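What I check before a simulated run counts

I have been asked a few times to write down the rules we use for household pick tasks in simulation, so this is my version. Blair Semple keeps a longer one for the Voswood project, and where the two disagree you should follow Blair's.

The first rule is that the task gets one sentence, written before anyone opens the simulator. "Pick up the orange object near the white door" is fine. "Tidy the hallway" is not, because two people will score it two ways. The sentence goes in the log and it does not change after the run starts.

The second rule is about the start state. We save the full room, the arm positions and the camera pose under one name. If any of those change, the name changes too. In May we lost most of a batch of 918 runs at Manalastas over this. The files were fine, but the camera pose had been edited partway through and the name had stayed the same.

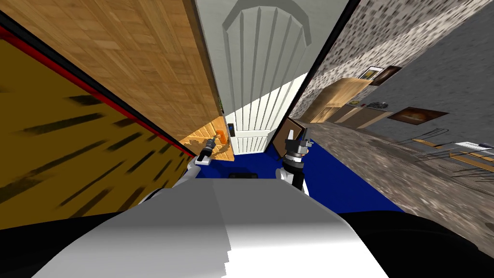 Camera pose deserves its own rule. A tilted view is allowed. What we don't allow is straightening it afterward for the reviewer. The reviewer has to look at what the policy was given, slanted walls and all. Tracey Treloar argued against this for a while, on the grounds that it is tiring to score, and she is right that it is tiring. We cut review sessions to 20 minutes and kept the rule.

Next, contact. A closed gripper is not a pick. We score three separate things: the fingers closed on the right object, the object left the surface, and it stayed held for 5 seconds of simulated time. Each one gets its own yes or no. When I started we had a single box marked "success" and I could not tell you now what half of those old ticks meant. 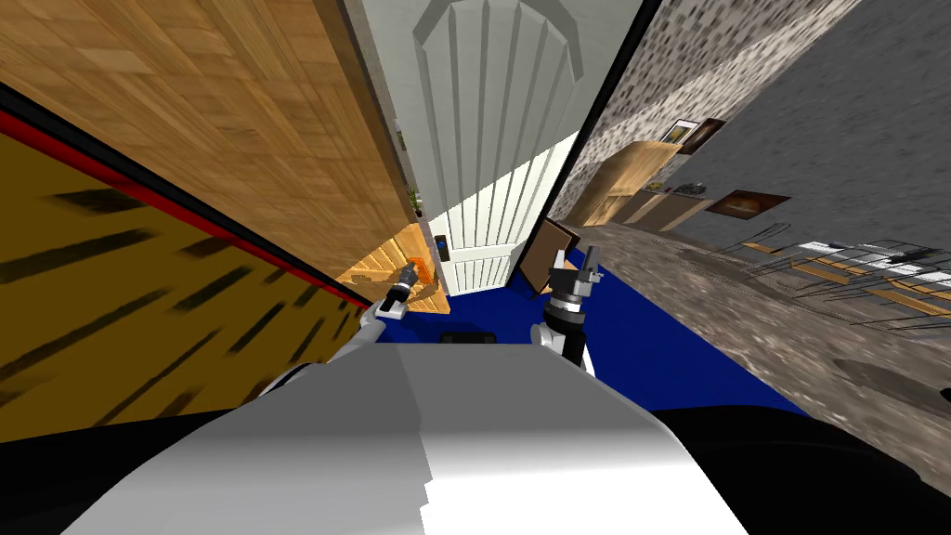 Both arms are scored, including the one that isn't doing the picking. If the idle arm touches a wall, a door or furniture, the run is marked as a contact, even when the pick itself is good. Ermanno Monti added this one after reading through our older logs, where nothing about the second arm had been written down at all.

Everything else in the room stays put. Rugs, boards, pictures on the wall and things on the cabinet are left where the room file has them. People like to clear space to make a run go better. If you need a clear room, make a clear room and give it a new name.

Failed runs are kept for as long as good ones. We also repeat every start state 6 times before reporting a rate, and we report the rate with the room name next to it. A number from one room is a number from one room.

Last, write "simulated" on every figure and every table. Yvonne Pearce sends my drafts back when I forget, and I forgot again on the Gullance report. The corrected copy went out with the label on each page.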